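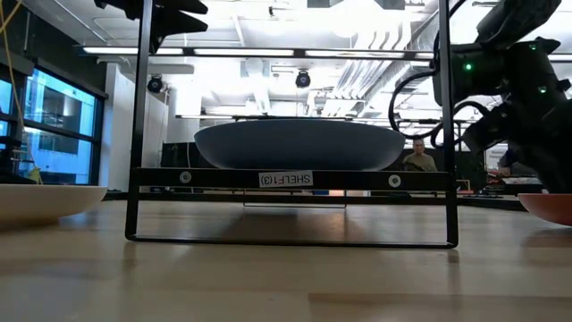 17/07/2018

Hello again everybody, and thank you for all the replies to the last one (I'm still working through them, so if you asked me about sourdough I promise you're in the pile).

I've been clearing out the pantry this month. We moved to Harkgate with 432 cookbooks, jars and tins, or so my husband claims from the mover's list, and I've been shoving things behind other things ever since. Last week I found three open bags of red lentils and a jar of quince jelly from my friend Marlies Auer that she gave me before we'd even sold the old house. It was delicious, by the way! I ate it on toast standing up.

So I've started what I call the eat-down. The rule is that I don't buy any dry goods until the end of August. Milk, eggs, fruit and vegetables are fine, and so is coffee, because I'm not a monster. I gave myself 400 dollars for the whole stretch and so far I'm well under it.
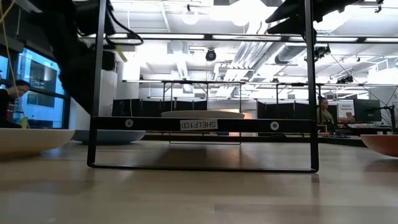 The lentils have gone into soup twice and into a sort of meatless loaf once. The loaf needs work. The soup is onions, cumin, a can of tomatoes and a big squeeze of lemon right before you eat, and my teenager had seconds without being asked. Next up is a bag of pearl barley I have no memory of buying, and then the chickpea flour, which frankly scares me a little. If you have a good flatbread recipe, hit reply and send it over!

One thing that has helped is a piece of masking tape on every lid with the month I opened it. My mother did this her whole life and I used to tease her about it. Sorry, Mom.

Oh, and the Fotadcombe plum stand should be open again by the time you get the next letter. Get there early if you want the little yellow ones. I'll be making chutney, so I may have to bend my own rule for brown sugar. We'll see.

14 comments
Share 37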